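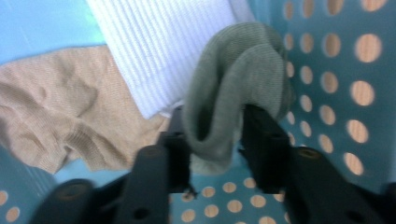
Ngan-ling Chung
Household Textiles Working Papers, Urncombe
December 2020 | 14 min read

Abstract Methods Results Discussion References

4. What stays at the bottom of the basket

4.1 The last pieces

Section 3 dealt with full loads. The present section is concerned with the end of the job, when the large items have been folded and a few small ones are left. We call these the residue. In the diaries, 33 households recorded what was in the basket at the point where the person folding first stopped, whether or not they came back to it later. The diary form asked for the type of item, its main color, and whether it was lying flat, folded over or bunched.

Figure 1. Small pieces on the floor of a perforated plastic basket: a gray-green sock, a white ribbed garment and a crumpled beige knit.

The residue was mostly knitwear. Socks were named most often, followed by underwear, undershirts and children's leggings. Woven items such as shirts, pillowcases and dish towels were rarely left. Several diarists wrote that they picked these out first, as they were easy to find and had an obvious way of being folded. Knits tended to be put off. A sock has to wait for its partner, and a thin knit that has been through the dryer may need to be opened out before it can be recognized at all.

The three pieces in Figure 1 differ in how readily they can be identified. The sock keeps enough of its character to be named even when it is scrunched and doubled over. The ribbed piece has a straight hem, which tells the person folding where one edge is, but gives little else away. The beige knit is the hardest of the three. It is bunched into soft folds and partly underneath the white piece, and nothing in the visible part settles what kind of garment it is. Diarists used the word "thing" for items in this state, as in "beige thing, not mine."

4.2 Color and overlap

We had expected dark items to be missed more often than light ones, as they were in the earlier Jarard diary round. That round used dark wicker hampers almost throughout. The Urncombe households mainly used light plastic baskets, and with these the pattern was weaker. What mattered more was overlap. An item was likely to be left when it lay partly under another item of similar weight, whatever its color.

White on white was a special case. Two white undershirts lying together were often lifted as one and separated only at the folding surface. In 12 diaries this was recorded as an extra piece "appearing" at the table. The same was reported for pairs of black tights. Mid-tone colors such as olive, gray and tan gave less trouble against white, where the boundary between one fabric and the next is plain to see. Tan and beige items did give trouble when the basket had been emptied onto a wooden floor or a bed with a cream cover, and four diarists said they had walked away from a piece for that reason.

Ribbing helped. Where two light garments lay together, a ribbed one could be told from a smooth one by touch, and the people who folded in the evening in poor light mentioned this more than the others did. We did not ask about it on the form. The remarks come from the blank space at the foot of the page, and they should be read with that in mind.

4.3 The basket

Basket type was recorded once per household, at the start. The commonest was a one-piece plastic basket with rows of holes through the sides. Some of these, like the one in Figure 1, have holes through the base as well, so that the floor shows through. Others have a solid base with a raised rim. The Brultar and Skyrme baskets we handed out to households without a suitable one of their own were 40 liters each, the first kind with a perforated base and the second with a solid one.

We compared the two for residue and found no difference worth reporting. There was a difference in what people complained of. With the perforated base, the complaint was that damp items left marks on floorboards. With the solid base it was lint, which collected in the corners and had to be wiped out. Neither was raised often enough to change how the baskets were used. One household moved its Skyrme basket to the garage for gardening tools in the second week and went back to a bag, and its later entries are left out of the counts.

Depth had a clearer effect. In tall, narrow baskets the last pieces were left more often and for longer. People who had to bend and reach to the bottom wrote that they would "get them next time," and next time usually meant when the following load was dropped on top. Low, wide baskets were more often emptied to the last sock. Tipping the basket out was common with both shapes but was avoided where the folding surface was small.

4.4 How long the residue stayed

Most residue was cleared the same day. Where it was not, it stayed until the next load, and clean items were then mixed with washed or unwashed ones depending on whether the household kept a separate basket for each. Households with a single basket rewashed a good deal of clean knitwear. A few diarists knew this and did not mind. One wrote that it was quicker to wash a sock again than to decide whether it was clean.

Unpaired socks were a separate matter. They were taken out of the basket and put somewhere else, such as a drawer, a windowsill or the top of the dryer, and so do not appear in the residue even though they were no closer to being put away. We return to them in Section 5, with the drawer survey carried out the following January.

4.5 Limits

The diaries depend on people noticing what they had left. A piece that was truly overlooked would not have been written down, and our counts are low by that amount. Item names were also loose. "Top," "vest" and "undershirt" were used for the same garment by different members of one household, and we have grouped them under upper-body knits throughout. Color names were kept as written except where two diarists in the same home disagreed, in which case the entry was coded as light, mid or dark only.

Contact the author | © 2020 Household Textiles Working Papers | Back to top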